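Section 4: Checking the gripper and base in the simulator

Do this section before you bolt the Senum gripper to the arm. All of it is done on the computer. You will need the Tusura scene file from the shared workshop drive and the joint settings you wrote down in Section 3.

4.1 Opening the fingers

1. Load the scene and leave the simulation paused.
2. Set the time step to 500 steps per second. The file opens at 1000, which is too slow on the older workshop computers.
3. Select the wrist camera from the view list.
4. Enter the open value for both fingers, then press Run.
5. Let the fingers stop moving and pause again.

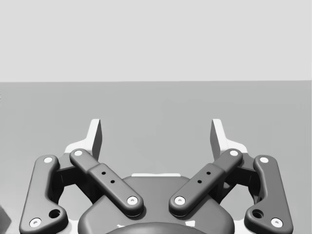 Fig. 4-1. Wrist camera view, gripper open.

6. Compare the left and right linkages. The fingertips should be upright and level with each other, and the lower ends of the two inner links should not touch.
7. If one side is further out than the other, go back to Section 3 and re-enter the finger offsets. Don't correct it by dragging the finger with the mouse. The dragged position is lost when the file is closed.

NOTE: The bench surface has no grid on it. Use the floor grid for lining things up, as described in 4.2.

CAUTION: Do not send the open value to the real gripper until you have set the current limit to 342 mA. With no limit set, the motor can strip the printed gear.

4.2 Lining up with the floor grid

1. Pause the simulation and switch to the fixed camera.
2. Turn on the floor grid under Display.
3. Move the camera sideways until the middle grid line runs straight up the view, with the beige block in front of its near end.
4. Check that the lines on either side spread evenly. A lopsided pattern means the camera is still turned.
5. Check that the horizon is level. Set camera roll to zero if it isn't.
6. Save the view as "front".
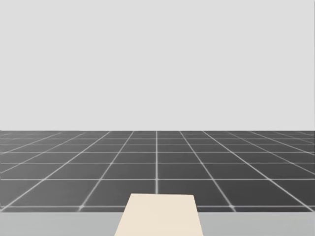

Czesław Wieczorek asks that everyone save the view under their own initials as well, as "front" on the shared drive has been overwritten more than once and he has had to redo his alignment each time. He also suggests writing the camera height on the build sheet. His is 245 mm.

4.3 Before going on

1. Close the fingers in the simulator and open them again.
2. Save the scene to your own folder.
3. Copy the finger values to the build sheet in ink.
4. Turn off the bench power at the wall and go to Section 5, Mounting the gripper.

NOTE: Bednárik wrist plates have a different hole pattern. If yours is one of these, read Appendix B first.

Botia Shared Workshop | Set-up guide, rev. 2024-01-18 | Contact the bench desk | Back to top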